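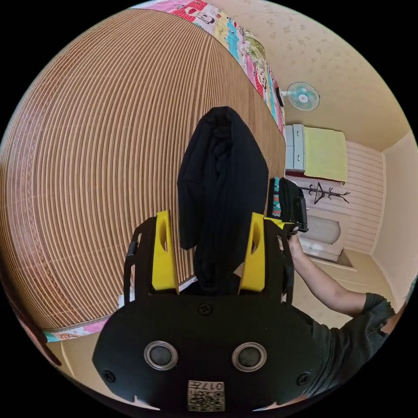

Una prenda negra sobre la estera de la cama, a la espera de que alguien la doble.

La ropa se dobla mejor sobre la cama, y encima de una estera mejor todavía. Con esa idea arrancó en marzo el taller doméstico de Azevedo, que este año ha cambiado las mesas del aula por un dormitorio de verdad, con su colcha de colores y sus cosas por medio. ¡Y menuda diferencia! Se han apuntado 27 personas, repartidas en 3 turnos, y ya hay quien pregunta por la próxima convocatoria.

La estera tejida ha gustado muchísimo. Extendida sobre la colcha deja una superficie firme y lisa, las mangas se estiran sin arrastrar la tela de abajo y las arrugas se ven enseguida (sobre un edredón mullido se esconden todas). Además se enrolla al terminar y cabe detrás de una puerta, cosa que en los pisos pequeños se agradece mucho.

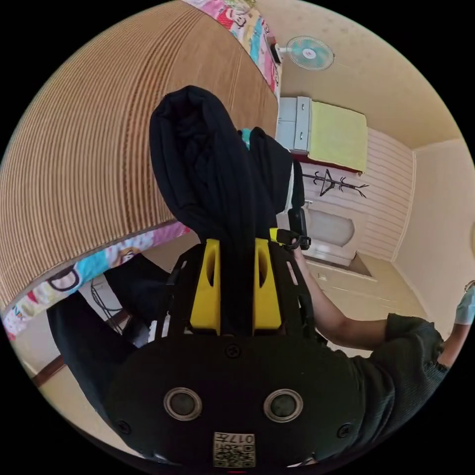
El turno de la mañana se dedica a la ropa oscura, que tiene fama de ingrata: coge pelusa, marca cada pliegue y, una vez apilada, cuesta distinguir una prenda de otra. La propuesta del taller es sencilla. Primero se sacude, luego se extiende entera, se alisa con la palma desde el centro hacia fuera y solo entonces se empieza a doblar. Las sudaderas van con las mangas cruzadas por detrás y la capucha hacia dentro. Parece poca cosa, pero cuando sale el primer rectángulo bien hecho dan ganas de ir a casa y vaciar el armario. 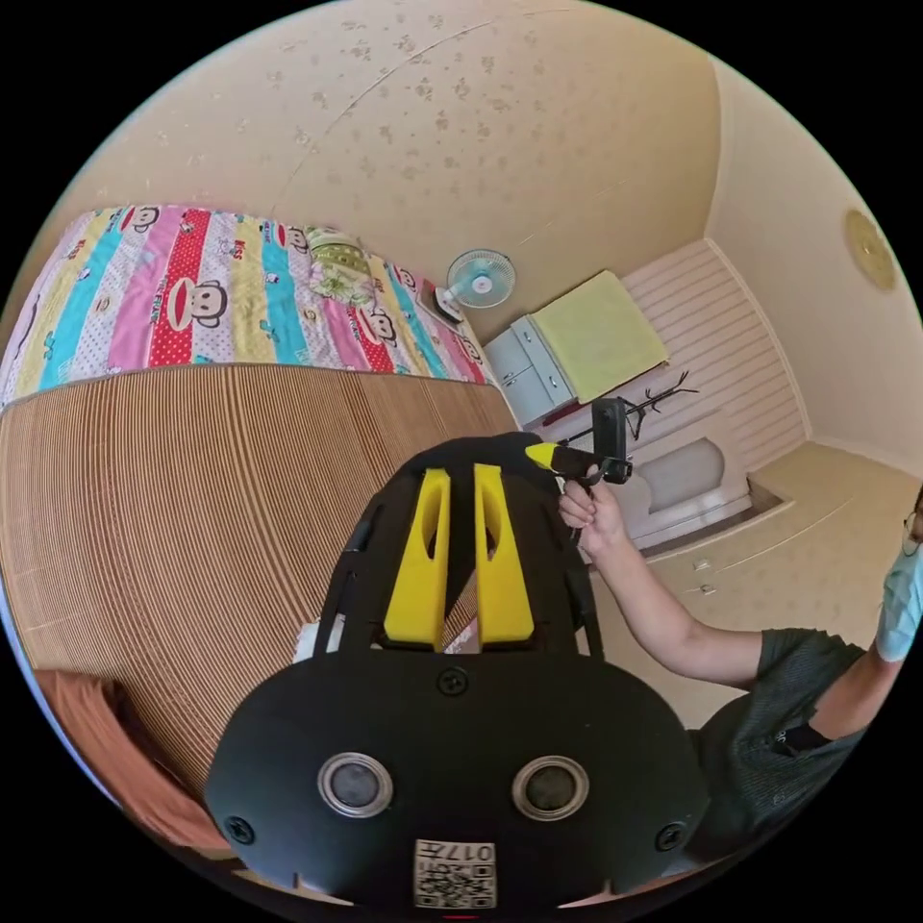

Club de Orden y Ropa de Azevedo · Noticias

Por la tarde se trabaja con mantas, toallas y ropa de cama. Las colchas infantiles, como la de los monos que cubre la cama del taller, se pliegan en tercios con el dibujo hacia fuera, para que los más pequeños reconozcan la suya y se animen a guardarla. Cada sesión admite 12 asistentes como máximo y conviene llevar un par de prendas propias, cuanto más rebeldes mejor.

Los pantalones tienen capítulo aparte. Se juntan las perneras, se sigue la costura con los dedos hasta el bajo y se pliega en tres, empezando por los pies. Los de tela blanda, además, se pueden enrollar. 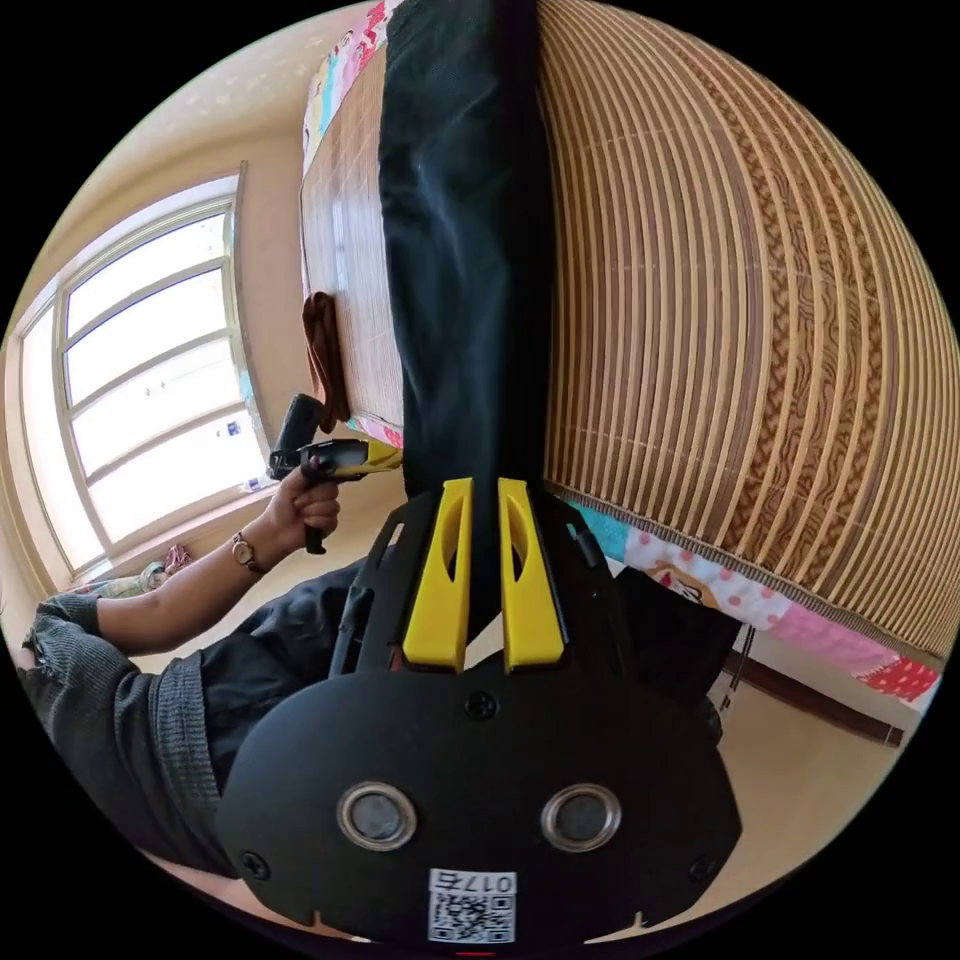

Mei-kuen Mok no comparte lo de enrollar: cuenta que lo probó una temporada con todos los pantalones de casa y que acabó volviendo a la percha, porque las rodillas le salían marcadas. En cambio defiende la estera con entusiasmo y recomienda pasarle un paño seco antes de poner encima nada negro.

El club ha tomado nota, y el próximo turno comparará los dos métodos con las prendas que traigan los asistentes. Las inscripciones siguen abiertas en la recepción de Azevedo.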